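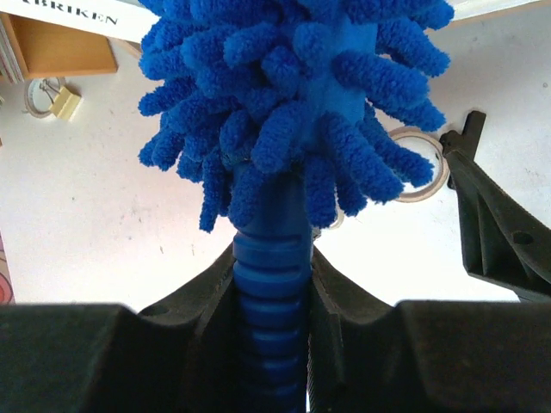

Equipment Planning Coordinator (part-time, fixed term)
Lollari Automation, Eynon site
Posted 2025-06-22

Lollari is hiring a part-time coordinator to plan and track equipment spending for our tabletop manipulation group. The group runs robot arms on household tasks such as dusting, tidying desks and putting things back on shelves. The arms are in place. What we lack is a person to look after the budget for everything that goes on, under and next to them.

The position is 20 hours a week through the end of November, with a possible extension if the Rallden site opens on schedule. Pay is hourly and depends on experience. The job is on site for at least two days a week. The other hours can be worked from home.

What the job covers

You will keep the parts and supplies list for the Eynon stations. At present it has 692 lines in three spreadsheets that do not agree with each other. Your first task will be to merge them, remove the duplicates and mark which items are wear parts, which are task props and which are fixed equipment.

You will write the replacement schedule for gripper fingers and pads. We have been buying these when they run out, and we pay for rush shipping when we do. We want reorder points set by hours of use, with a small reserve on the shelf at each station.

You will get quotes for two more arms, compare leasing against buying, and put the numbers in a form our finance office can use. You do not have to choose the arms. The engineers will give you the payload, reach and mounting requirements.

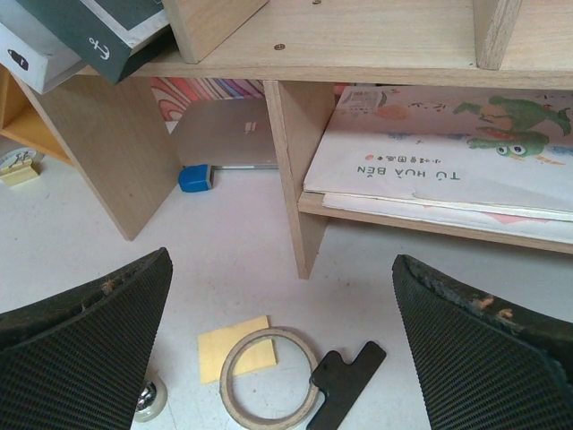 Task props need the same attention as the machines. Desk supplies, books, shelving and cleaning tools all get handled over and over, and they have to be replaced with the same item or the results can't be compared from month to month. When a supplier drops a product we need to hear about it early enough to buy ahead. The props budget for the current period is $514 per station, and any single order over $300 needs a second signature.

You will also help plan the move to the Zorkeck inventory system, which is to take the place of the spreadsheets in November. The setup is being done by our IT staff. You would supply clean data and test the ordering screens.

What we are looking for

- Two years or more in purchasing, lab management, stockroom work or something close to it
- Comfortable with spreadsheets, including other people's
- Able to read a parts drawing well enough to order from it
- Willing to call suppliers on the phone
- Able to lift 40 pounds

Experience with robots is useful but not required. We will train you on station safety before you work near the arms. You will not be asked to program or operate them.

A degree is not required. Please do not list one in place of work history. 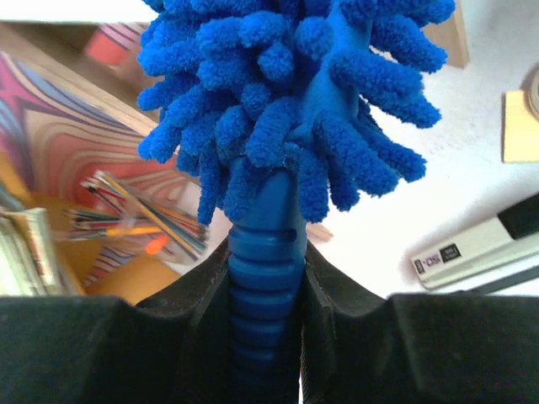
Duster held by the handle at an Eynon station.

How to apply

Send a resume and one page describing a time you had to plan purchases for equipment that other people used. Tell us what you got wrong in the estimate and how you fixed it. Put reference number 157 in the subject line. We will read applications as they come in and interview by video first, then on site. Candidates who come to Eynon for the second interview will be shown the stations and a sample of the parts list.

We can't sponsor visas for this position. Recruiters, please do not call.

Contact: Lollari Automation, Hiring, Eynon site | © 2025 Lollari Automation | Back to top

Comments (4)

stockroom_gal
Are the 20 hours fixed or can they be spread over five short days? I have school pickup at 2:45.

Lollari Hiring
Five short days is fine. Two of them would need to be here.

mtk88
Is Rallden going to have its own coordinator or would this person cover both?

Lollari Hiring
Not decided. If the position is extended it would probably start out covering both, and we would raise the hours to match.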